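Two-armed table-laying robot takes shape in shared workshop

Members of the Kollia workshop have spent five months building a robot meant to put out breakfast. Whether anyone needs one is another matter.

The build, known as Prulley, is the work of Concetta Parisi and Yeshi Kumsa, who have bolted a pair of arms into a white table with a metal frame. Parisi puts the cost of cables and fittings alone at more than they had set aside for the whole thing, though she would not give a figure. The gripper on each arm was the part she said she would gladly never fit again. 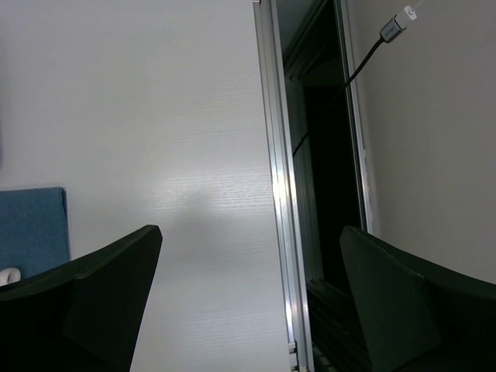
Kumsa claims the arms can move a bun from tray to plate in 31 seconds. I was told this on Friday evening by the person who wrote the software, and I would like to see it done by someone else, with a stopwatch and a softer bun. A four-year-old manages it faster - and will eat the thing too.

The pair say speed is not the aim. They want other members to be able to copy the build, and a parts list is promised in March. A similar promise was made for the workshop's last big project, Mavano, and those who asked for the drawings are still asking.

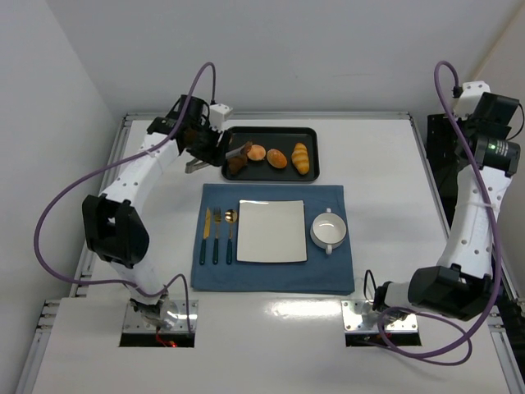 The two arms over the table, with bread on the tray and a place set in front.

Parisi said the next job is tidying the cables. After that comes a trial with 30 breakfasts in a row, and the workshop has yet to agree who will pay for the bread.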